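Plain grey and nothing on it: Hendberg questions the case for the "styled" worktop

Household surfaces firm says most advice on keeping a tabletop clear is selling something, and that includes some of its own
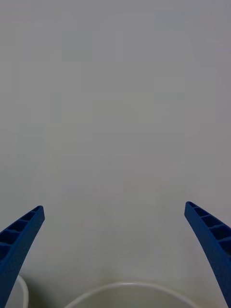
Apr 6, 2024 — Hendberg, which makes and refinishes tabletops and wall panels for homes and small workshops, has today published a short guide to plain surfaces called The Flollemo Notes. It is free, it runs to a few pages, and it recommends buying less than the company would probably like.

The guide takes its name from Flollemo, Hendberg's pale grey matt finish, sold for tables, desks and the wall behind them. It was written after the company read back through 1,715 letters and messages from customers and found that a good many of them were unhappy with things that no finish can put right. People had bought a new top in the hope that it would keep itself tidy. It had not.

"We have all seen the claims," said Wiesława Wysocka, who edited the guide. "A calm surface gives you a calm mind, a grey desk makes you work faster, and so on. I asked where the proof was for each one of these, and mostly I got a shrug. So they came out. What we had left was much shorter and I think it is more useful."

Among the claims Hendberg has dropped from its own leaflets is the line that pale grey "hides everything". The guide says that it hides dust fairly well and tea rings rather badly. Pencil shows up. So does anything greasy if the light comes in low from one side, and a buyer who wants a top that never needs wiping is told to look elsewhere, though the guide doubts they will find one.

It is just as doubtful about storage. Desk trays, risers, pots and sorting boxes are often sold as the answer to a crowded table, and the guide points out that each of them takes up room on the table. Readers are asked to try a month without any before they buy one. Hendberg sells a range of such trays under the Ullano name and expects to sell fewer of them.

"I was asked whether I was sure about that page," said Wysocka. "I said that if the trays are any good, people will come back for them in a month. If they don't come back, then we have learned something about the trays."

The advice on cleaning is brief. Use a soft cloth and warm water with a drop of washing-up liquid, then a second cloth to dry. No polish should go on a matt finish, as it leaves shiny patches that are hard to shift. Melamine sponges are also ruled out, whatever it says on the packet. The guide does not recommend any special spray for matt surfaces, having compared 2 of them with plain soapy water on a test board and seen no difference worth paying for. It adds that this was one board in one workroom and should not be taken for science.

A longer section deals with colour. Pale grey is often described by sellers as neutral, a word the guide would like to see used less. The same top can look blue beside a north window and almost beige under a warm bulb, and a small sample card tells a buyer very little about either. Hendberg suggests borrowing a large sample board, leaving it flat where the table will stand and looking at it in the morning and again after dark. Anyone matching a tabletop to a painted wall is advised to expect a near miss and to decide beforehand whether they can live with it.

The guide also takes a cool view of the "wear rating" printed on many worktop labels. Hendberg's own label gives 1,000 rubs for the standard finish and 3,000 for the heavier one. Both figures come from a machine pad moving back and forth in a straight line, which is not how most people use a table. The numbers will stay on the label so that the two finishes can be compared with each other, but the company no longer turns them into years of use.

Not everyone who saw the early draft in February agreed with it. Ostrowski, the joinery workshop that cuts and fits many of Hendberg's tops, felt the section on scratches was too gloomy and asked for it to be softened. It was changed in one place, where the first version had said that every matt top will mark within a week. It now says that most will mark sooner or later, and that a light scratch is usually best left alone. Ostrowski still thinks this is too gloomy.

The Flollemo Notes can be picked up from Hendberg showrooms or requested by post. Sample boards are lent free of charge against a deposit, which is returned when the board comes back. Prices for the Flollemo finish are unchanged.

About Hendberg
Hendberg makes tabletops, desktops and wall panels in plain matt finishes, and refinishes older ones where the board underneath is sound. Its ranges include Flollemo and Ullano.

Press contact
Wiesława Wysocka, Hendberg press desk. Review copies of the guide and loan boards are available on request. Please say which finish you would like and whether the board will be used flat or against a wall.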